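Pullden Repository Mover

Moves Subversion, CVS and older Perforce depots to Git or Mercurial, with branches, tags and authors kept. Runs on your own server. No source code leaves your network.

Current release: 2.20
Released: 14 July 2020
Platforms: Linux (64-bit), Windows Server, macOS
Licence: per organisation, yearly or perpetual

Overview | Features | Requirements | Editions | Support

Overview

Pullden is a command-line program with an optional web console. You point it at an old repository, give it a mapping file, and it writes a new one. It can be run once as a straight cutover, or left running so that the old and new repositories stay in step while teams shift across at their own pace.

It was written for repositories that have been through a few hands. Most of the ones we see have at least one of the following: a trunk that was moved partway through its life, tags that people kept committing to, a vendor directory full of binaries, and a set of user names that no longer match anyone in the company directory. Pullden has settings for all of these. You do not need to clean up the source repository first, and we would rather you didn't, as changes made just before a migration are hard to check afterwards.

How it works

A migration has four stages. Each can be run on its own and repeated.

Scan. Pullden reads the whole of the source repository and builds a local index. Nothing is written back to the source. The index holds every revision, path, property and author name, along with the size of each file. On a slow link this is the longest stage, so the index is kept and only new revisions are fetched the next time.

Plan. The mapping file says which paths are branches, which are tags, and which should be split off into repositories of their own. Pullden writes a first draft of this file from the index. You edit it in any text editor. Running the plan stage checks your edits and prints a report of any path that is not covered by a rule, or is covered by more than one.

Convert. The new repositories are written to a working folder. If a conversion stops for any reason it picks up from the last checkpoint. By default a checkpoint is made every 1,000 revisions, and this can be changed in the settings.

Verify. Pullden checks out matching points from the old and new repositories and compares them file by file. Differences in line endings, keywords and executable bits are listed separately from differences in content. The verify report can be saved as plain text, CSV or HTML.

Features

Branch and tag mapping

Rules can use plain paths, wildcards or regular expressions, and each rule can be limited to a range of revisions. That last part matters when a project changed its layout. A rule that treats /projects/core as trunk up to one revision and /core/trunk as trunk after it will give one continuous branch in the result.

Tags that were changed after they were made can be converted as branches, as tags on the last change, or as tags on the first. The choice can be made once for the whole repository or tag by tag.

Author mapping

Old user names are matched to a full name and email address using a simple two-column file. Pullden can fill in the file from LDAP or Active Directory. Names it can't match are left with a placeholder address and listed in the plan report - conversion will go ahead, but you get a warning for each one.

Ignore rules and properties

Subversion ignore properties become .gitignore or .hgignore files in the same folders. Other properties can be dropped, written to a side file or added to the end of the commit message. The end-of-line property is turned into matching .gitattributes entries.

Externals

Externals can be turned into submodules, copied in as ordinary folders or left out. Externals that are pinned to a revision keep that revision as a submodule commit, provided the other repository is converted in the same run. Externals that are not pinned follow the date of the commit.

Large files

Files over a size you set can be sent to large file storage, either for the whole history or from a given revision onward. You can also set this by file type. The scan report lists the 300 largest files in the history, including those deleted long ago, and it is worth reading before you settle on a limit.

Merge history

Merge properties are read and turned into true merges where all of the changes from one branch were brought across. Partial merges and cherry-picks are kept as ordinary commits, with the source revisions added to the message. If your merge properties are unreliable, as they often are in repositories that began life before merge tracking, this can be switched off for a range of revisions.

Two-way sync

Available in the Site edition. Commits made to either side are copied to the other, usually within 20 seconds. If both sides change the same file at the same moment, the second commit is refused with a message telling the user to update and try again. Sync can be set for chosen branches only. Most sites run it on trunk and one or two release branches and let the rest convert once.

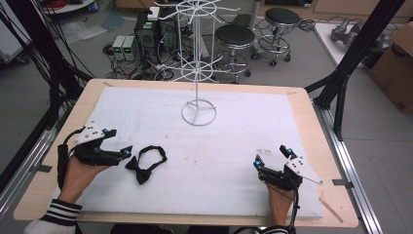 Divex, which runs Pullden in sync mode across its build servers, told us that the sync log was hard to follow when several branches were active at once, and asked whether entries could be grouped by branch and coloured by direction. Both are in the current release. The log can also be filtered by author, and the old single-stream view is still there under Settings, Log, Classic.

Web console

The console shows the progress of each stage, the current state of any sync jobs, and the reports from past runs. It is read-only unless you give a user the operator role. Sign-in works with local accounts, LDAP or SAML. The console does not need to be installed for the command line to work, and removing it later has no effect on jobs already set up.

Commit references

Each new commit can carry a line with its old revision number. A lookup file is also written, so that links in bug trackers and wikis can be redirected. Plug-ins for the Jokix and Beaulieu issue trackers are included and will rewrite old revision numbers in tickets and comments. For other trackers, the lookup file is a plain tab-separated list that can be fed to a script.

What's new in this release

- Sync log grouped by branch, with colours for each direction
- Plan report now shows the first and last revision touched by each rule
- Verify can be limited to a list of branches
- Externals that point to a folder inside the same repository no longer cause an extra checkout
- Author file can contain comments, starting with #
- Fixed: a tag and a branch with the same name could stop the convert stage on Windows
- Fixed: empty folders were dropped when the keep-empty setting was on and the folder had been renamed
- Fixed: console sign-in failed with SAML when the user name contained a plus sign

Mapping files from older releases will work without changes. The index is rebuilt the first time you run a scan after upgrading, so allow extra time for that.

Requirements

Processor: 2 cores or more, 64-bit
Memory: enough to hold the path index. The scan stage prints the amount needed at the end of its run.
Disk: 2 times the size of the source repository for the working folder, plus room for the finished repositories
Source: Subversion over file, http, https or svn+ssh; CVS by direct access to the repository folder; Perforce by client connection
Target: Git or Mercurial, local or remote
Java: included, no separate install needed

Direct file access is much faster than http for the scan stage. If you can't run Pullden on the Subversion server itself, take a copy of the repository with the usual Subversion tools and scan the copy. Virus scanners should be set to skip the working folder.

Editions

Trial
All stages, limited to the first 300 revisions of the source. No time limit and no registration. The scan stage is not limited, so you can see a full report of your repository before buying.

Team
Up to 20 source repositories. Scan, plan, convert and verify, with the web console. Email support.

Site
No limit on source repositories. Everything in Team, plus two-way sync, tracker plug-ins and help with the mapping file. Email and phone support.

Licences are counted by source repository, and the number of repositories you produce doesn't matter. One Subversion repository split into 20 Git repositories counts as one. Test runs and repeated conversions of the same source are not counted again.

Common questions about licensing and use

Can I move a licence to another machine?
Yes. Copy the licence file across and delete it from the old machine. There is no online activation.

Does the old repository need to be locked?
Not for scan, plan or convert. For a one-off cutover, make it read-only before the last scan so that no commits are missed. In sync mode it stays open.

What happens when a yearly licence runs out?
Sync jobs stop at the end of the licence period, after warnings in the console and by email. The converted repositories are ordinary Git or Mercurial repositories and keep working without Pullden.

Can several repositories be joined into one?
Yes. Each source can be placed in its own folder in the result. Commits are put in order by date. Where the dates in a source run backward, the original order within that source is kept.

Is there an upgrade price from Team to Site?
You pay the difference between the two editions for the time left on your licence.

Support

The manual is installed with the program and opens with pullden help. When you write to support, please attach the plan report and the last log file. Neither contains any file contents. Author names and paths can be masked by adding the --mask option when you export them, and masked names stay the same from one report to the next so we can still follow what is going on.

Phone support for Site customers is open during business hours, Eastern time. A cutover outside those hours can be booked ahead through the support centre at no extra charge.

Downloads

Linux package (.deb)
Linux package (.rpm)
Windows installer
macOS archive
Release notes
Sample mapping files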